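I sold off most of my old board games and craft supplies over the winter, and by June I was mailing enough parcels that the kitchen scale had become a problem. It stops at five pounds and the display disappears under anything bigger than a paperback. I had been guessing the weights and paying for it.

Tarmo Jaunzems, who I know from the Zornside swap list, told me to look at how a packing table is laid out before I bought anything. What I took from it was the order of things. Crate on one side, scale in the middle, and the finished parcels go off to the other side. Soft mailers slump, so a tray with raised edges matters more than I thought. 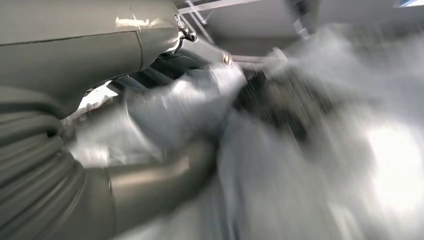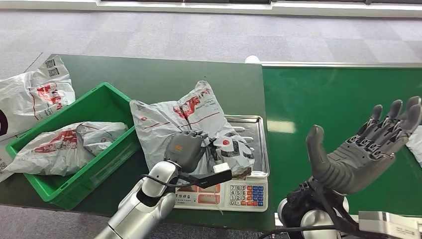
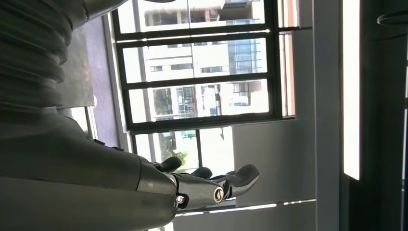

I ended up with a used Strebel scale. It cost more than I wanted to spend, but it reads in grams and has a tare button. My first parcel on it was a bundle of yarn at 1,628 grams, and I had written down 1,400 – so that one would have come back to me.

The crate is from Arnard and holds 11 flat mailers if I don't stuff them. I keep two sizes of bag now, and anything under 600 grams goes in the small one. The table is still the old Himaretti desk from the spare room. It wobbles a bit, so I folded some cardboard under the back leg and checked the scale again with a bag of rice.

Next job is labels. I still write them by hand and my sevens look like ones.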